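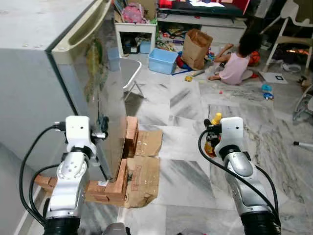
Why does the door planner stall when one gripper is already holding something?
The collision model treats the held object as part of the forearm and inflates it by the full safety margin. With the right gripper loaded, the planner then finds very few paths that leave the left arm enough room to work along the door edge.

Notebook, Thursday, Dreltport bench. Entered by Coralie Lockyer. Software only; no hardware changes were made.

Task under test: refrigerator door, left arm on the vertical edge, right arm holding the item with the yellow cap. Planner branch is Nerkex, with the margin for held objects now set separately from the margin for the links. Jianguo Shi wrote the change and Haiyan Ren reviewed it before the session.

Results. Planning with the old margin timed out in all 3 attempts at the 2000 ms limit. With the held-object margin reduced to 30 mm, each attempt returned a path inside the limit. The elbow still swings wider than it should on the second segment. The cost term for elbow height is the likely cause and has not been touched yet.

Perception. The door is glossy and reflects the room, and the depth data on that face is poor. The edge fit now ignores points on the face and uses the seam and side panel only. Haiyan Ren notes that the fit jumps when the gripper covers the seam. For the present, the estimate is frozen at first contact and is not updated until the finger clears the edge - this is a stopgap and should be marked as such in the code.

The floor plane also needs work. The refrigerator stands on stacked wooden blocks, and the segmenter merged the front stack with the door corner in two of the recorded point clouds. Consolacion Layug will add a height cut above the blocks. The flat cardboard beside them was classed as floor, and that is acceptable.

Logging. The replay tool dropped messages after sequence number 1996. Giorgia Sala traced this to the buffer size in Zandalley and has a patch waiting.

Open items:
Elbow cost term (Shi)
Height cut (Layug)
Merge replay patch after review (Sala)
Repeat the comparison with the right gripper empty (Lockyer)
Ask Hollis whether the person-detection stop zone can be read by the planner directly - at present it only reaches the controller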